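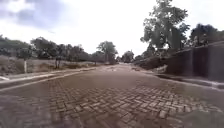
The brick road beside the wall, on the morning of the open day.

Lahcen Belhaj had been promised lunch, and that was the main reason he had driven out to see Hakon cross a road by itself.

Strictly speaking it was going along the road and not across it. Willy Schouten corrected him on this in the tent, while she pinned a badge to his jacket. The badge said GUEST and below that OLAU, which was the name of the company, or of the town the company had started in. He had heard both.

"It walks the whole stretch," she said. "Eight hundred and sixty-six yards. No operator."

"And who's that?"

A young man was sitting at a folding table with a controller in his lap.

"That's Milan. He's the safety."

"So there's an operator."

"There's a safety," said Willy, and went to pin somebody else.

Lahcen had bought machines for the county for most of his working life. He had bought a sweeper that was going to find its own way home and a mower that was going to learn. The sweeper had been a decent sweeper once they put a seat on it. Now the county wanted to know whether a thing like Hakon could walk the service roads and report loose pavers, blocked gutters and fallen branches, and they had sent him because he was close to retirement and couldn't be charmed.

At ten Wim Kramer got up on a crate. He wore a fleece with the logo on it and had the voice of a man who had given the same talk in March to people with more money. He said that Hakon saw the road the way you and I see it. He said it had been trained on Janen, and then on Janen two, and that the difference between the two was night and day. He didn't say what Janen was. Several guests nodded.

"How many people inspect these roads at the moment?" he asked.

"One," said Lahcen.

"And how often does he get around?"

"She. When it's dry, every couple of weeks."

"And when it's not dry?"

Lahcen had to give him that one.

They weren't allowed to walk beside it. They stood in the tent and watched what a camera watched, on a television borrowed from somebody's conference room, and he found this hard to like. You could show anyone a road on a television. There was the brick coming toward you in its zigzags, and the long curb, and the trees, and a soft whirring from a speaker that might have been the legs or might have been the speaker.

"Is this now?" he asked.

"It's live," said Wim.

"Live now?"

"There's a small delay."

Clémence Rey, who was there for Van Wijk and would be writing a much larger check than the county's if she wrote one at all, leaned over. "I asked him the same thing last year," she said. "The delay was smaller then."
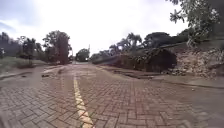
"What does it do about water?" Lahcen said.

"It classifies it," said Wim.

"As what?"

Wim looked at Milan, who looked at his laptop. "Surface, reflective," Milan said. "Confidence fifty-six."

"Fifty-six what?"

"Percent."

"And the line in the middle? Does it know it's supposed to stay on one side?"

"There's no traffic today," Wim said.

"I didn't ask about traffic."

A few of the others had drifted off to the coffee. Lahcen stayed where he was. He didn't want to be rude to Milan, who was maybe twenty-five and had bitten his nails down to nothing. His own first demonstration had been a salt spreader, and he had stood in front of 46 councilmen's relatives while it refused to spread salt. He remembered the heat in his ears.

"Can I ask you something else," he said, more quietly. "What would it tell me? If I was in my office and this thing was out there, what would I get?"

Milan turned the laptop around. It was a list, and the list was long. Paver, normal. Paver, normal. Vegetation. Surface, reflective. Paver, normal. Object, unknown. Vegetation.

"What's the object?"

"It doesn't know."

"Do you?"

Milan scrolled back and squinted. "Leaves, maybe. I'd have to go look."

"Ines would kick it," said Lahcen. "Then she'd know."

"It can't kick yet," said Milan, and wrote something down.

Lunch was at noon and it was good, he would put that in. On the form there was a box for an overall score out of 40, with no word on what the 40 was made of. He held the pen over it for a while. Out on the road the whirring had stopped, or the speaker had been turned off, and Wim was telling Clémence Rey that the next version would have ears – real ones, in stereo.

Lahcen wrote 19, crossed it out, and asked Willy if he could come back when it was raining.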